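Notebook, document and device bench, Clostgate
March, started 8:40 a.m.

Nakcombe leak file, continued. Picking up from Orathai's notes. The question from the investigators has not changed: did the planning memo leave the office as a file sent over Priveo, or was it printed and photographed first? We have the clerk's work laptop (image only, original back in the store), one phone extraction, and the newspaper's copy as a PDF.

Rechecked the hash on the laptop image before opening it. Matches the intake sheet. Mounted read-only. Wannasri took two tries to load the index; the first one hung on the mail archive, so I unticked mail and ran that separately. Logged both runs. 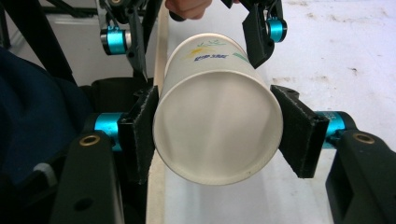 The index without mail comes to 2,871 items in the user folder. After dropping system duplicates, 1,263 are left. The memo is there in two versions, same title, different footer. The newspaper PDF has the footer from the later one. Thitima had already spotted this on paper and I agree with her.

The print spooler folder is empty, which proves very little on this model. The event log has a print job for the later version but does not keep the page count. I have asked Apinya for the log from the office printer itself. If they still have it, the page count will be on that side.

Priveo extraction. The message database opened with the key from the phone. Attachments are not stored as plain files. Each one is wrapped in a container, and a forwarded attachment gets wrapped again.
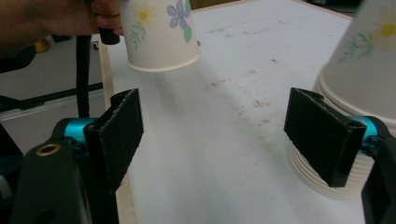 Forwarded items are the slow part. The viewer shows the outer layer with its own time and sender, and the time on the inside can be a good deal older. Zamfira asked why we can't just read off the list, so think of a stack of upside-down paper cups: from the side you get a row of rims and the top cup only, and you have to lift each one off to see the next. Same with these containers. Unwrap one, write down the time, sender and hash, then unwrap the next. Do not sort the list by outer time and call it a timeline.

Unwrapped 14 attachments by lunch. Most are ordinary, travel receipts and scans of forms. One is a JPEG of a page, shot at an angle, with the later footer readable along the bottom. Page edge and a bit of desk visible. Camera fields stripped. The inner time is before the newspaper date, but the phone clock had been changed at least once that month, so I am not relying on it yet.
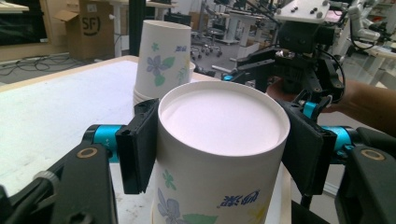

Floral paper cups, stacked, open end up.

Compared the JPEG with the newspaper PDF. The crease near the second paragraph is in both. Crop is different, and the PDF has been straightened. Pornthip looked at the pair without my notes and marked the same crease, plus a speck in the left margin that I had missed. Her marked copy is in the folder, initialed.

Working view for now: printed, photographed, then sent. Who took the photo is a separate matter and we have nothing on it.

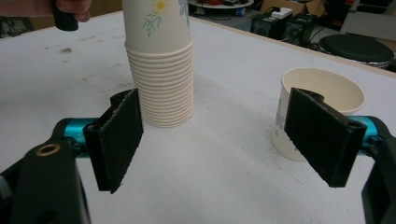
Can we give the investigators a send time from the phone alone?
Only as a range. The clock change has to be tied to something outside the phone first, and the Priveo server records are the best bet for that. Request drafted, waiting on Orathai to sign.

To do:
Printer log, chase Apinya.
Rerun the mail archive in Wannasri with the index limit raised.
Second hash on the JPEG, by someone other than me.
Ask for the original of the newspaper's copy, in case theirs still has camera fields.

Phone and key back in the locker, 5:15 p.m. Thitima countersigned.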